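Card swap back on Saturday, sorting under way

Prodgate – The card swap returns to the Besetti building this Saturday, doors 9 am, and the sorting has started. Free to get in. Bring doubles.

More than 700 cards promised so far, a mixed lot as always. Pop group novelties, patterned ones in gold and tan, hotel key cards, old membership cards, the joke ID kind with a band's name where yours would go. BLACKPINK is the one people keep asking for, same as last time.

New this year: cardboard trays. Plain brown, divided into compartments, to replace the shoeboxes everybody complained about. Cards go in standing up where they fit, flat where they don't. Saeed Nikzad, running the swap for a second year, wants every tray filled by Friday night and says theres still a long way to go. 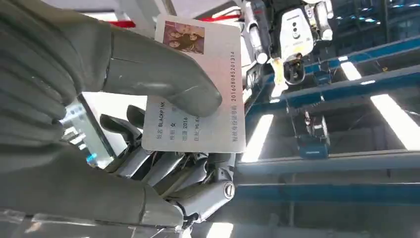
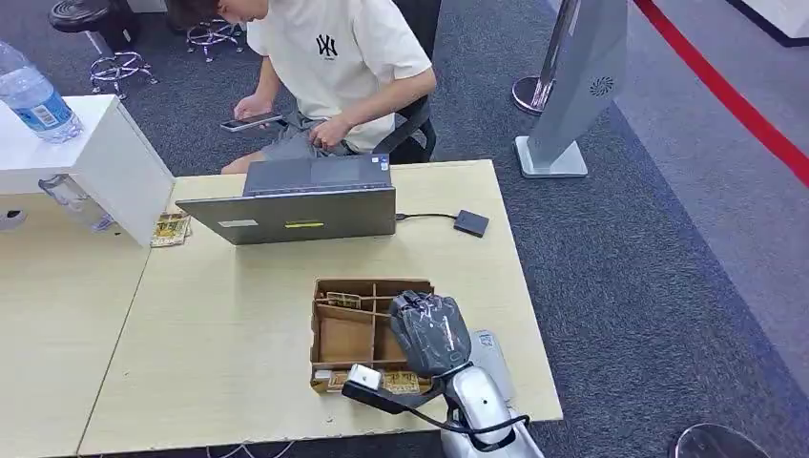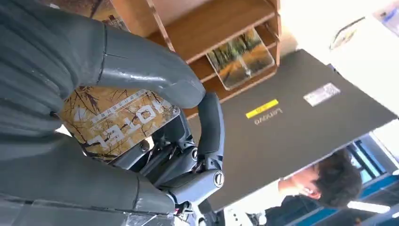
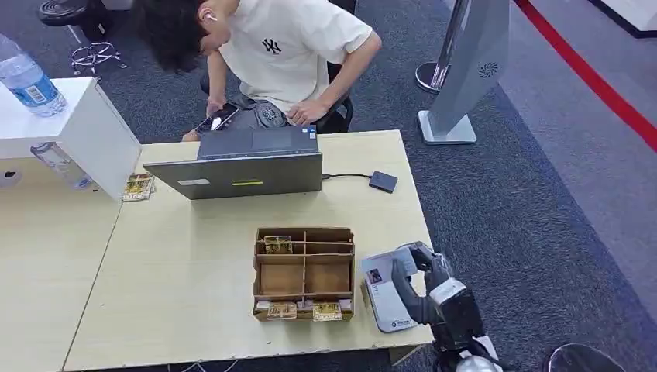 Rhonda Chan wrote to us to say the trays are a good idea but the compartments need labels on the outside, or people will pull every card out to see what it is and put it back in the wrong place. She lost a whole morning to that at the Akbari swap in November. She would also like the pop cards kept on a table of their own, away from the hotel ones, and a rule about no food near either.

Nikzad's answer: labels yes, separate table maybe, depends how many tables turn up. Food stays in the hallway.

Other bits. Tables are 30 this year and all but a handfull are taken. Sastico, the stationery shop, is giving 110 clear sleeves, first come, one packet per family. No selling before 11 – swaps only until then, and that goes for the regulars too. Anything with a real person's details on it stays home. Novelty IDs are fine, actual IDs are not, expired or otherwise. Two were handed in last year and it took weeks to get them back to their owners.

Parking behind the building, entrance on the side street. The front lot is closed for resurfacing. Drop-off for cards you want to donate is at the Sastico counter until Thursday, closing time, please put a rubber band around them and a note with your name.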